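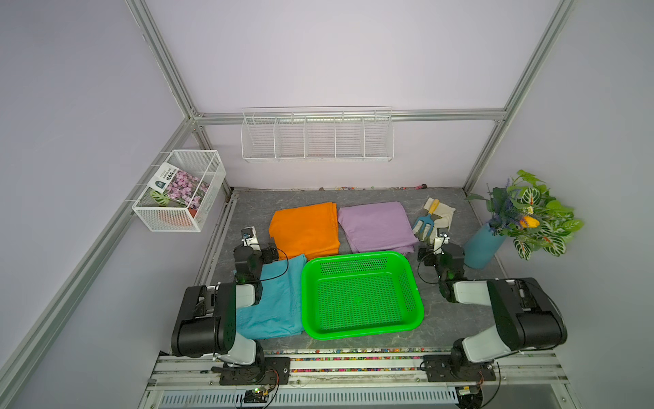 I've been writing songs for other people to sing for a long time, and I still learn most of what I know by sitting down with someone in the same line of work and asking nosy questions. This month it was a co-writer who asked me to leave names out of it, mostly because half the stories involve singers who are still on the radio. We met at the Eremside studios a little after ten in the morning and we didn't stop talking until the coffee was long gone.

I wanted to hear about pitching, because that's what your letters ask about more than anything else. How many songs does it take before one lands?

"I wrote 40 songs my first year with a publisher," she told me. "They demoed 21 of them. One got cut, and it was the one I'd almost left off the list!"

That one was a slow waltz called "Natura", and she'd written it in an afternoon (the bridge took another three weeks, but she says bridges don't count). The publisher, Van Loon, thought the title would sink it. What kind of love song has a title you have to explain? She kept it anyway, and the singer who finally recorded it told her the title was why she'd played the demo in the first place.

I asked whether she writes with a certain voice in mind. I always do, and I get teased for it.

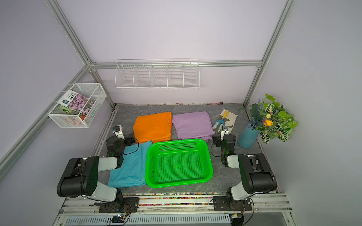
She said she used to, and that it nearly ruined her. She'd hear that a certain act was looking for uptempo material, spend a week on something in their style, and by the time the demo was finished they'd have moved on to ballads. "You end up copying their last record," she said, "and they've already made that one." These days she writes the song first, sings it herself in whatever key is comfortable, and only then goes through her list.

We got into demos next, and here we disagreed a bit. I like a full band demo if there's money for it. She'll send a piano and a voice and let it go at that. Her reasoning is that a producer wants some room to imagine things, and a big arrangement fills up all the chairs. I told her I'd lost a cut once because the guitar part was too quiet for anyone to notice the hook – and she laughed and said then it wasn't much of a hook. Ouch!

She does spend money on the singer, though. For "Hemum", a song she's been shopping since December, she went through four demo vocalists before she heard the second verse the way she'd meant it. The verse has a long line with no good place to breathe, and three of them broke it in the middle. She could've rewritten the line. She didn't want to.

And splits? "Before lunch," she said. "If there are two of us in the room, it's half each, and we say so out loud before we eat." I've done it both ways, and I'm moving over to hers. 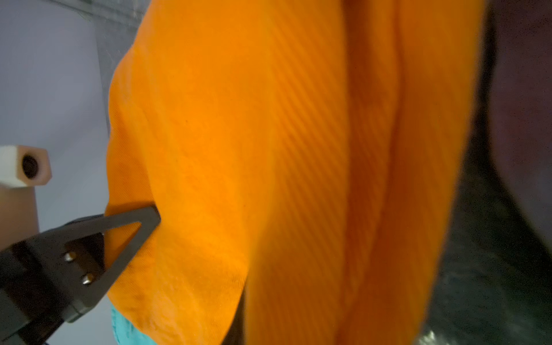
Then there's the matter of hearing no, which takes up a lot more of this job than writing does. She keeps every rejection in a folder, about 100 at last look, and she goes back through it when she's stuck for something to work on. Some of those songs have been rewritten twice. One had its chorus lifted out and dropped into a different song altogether, and that's the one she's pitching next.

I asked if she'd play me a little of it before I left. She did, one verse and that secondhand chorus, on an upright with a sticky D, and I drove home humming the wrong words to it.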